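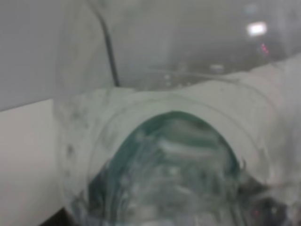
Lise Gauthier asked in March whether the Wedska tape transfers would be mixed before the grant period closed. All 6 sides are mixed. Mastering of the drone pieces is with Gøran Sjögren, who wants less low end on side two.

- Pressing: 600 copies ordered, black vinyl, plain sleeves.
- Advance orders: 669, so a second run is under discussion. 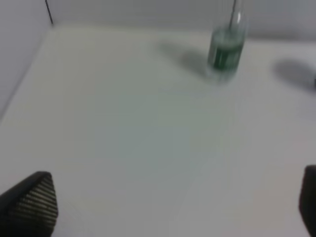

## Outstanding

Liner notes by Sofia Carvalho, and the rights form for the organ track.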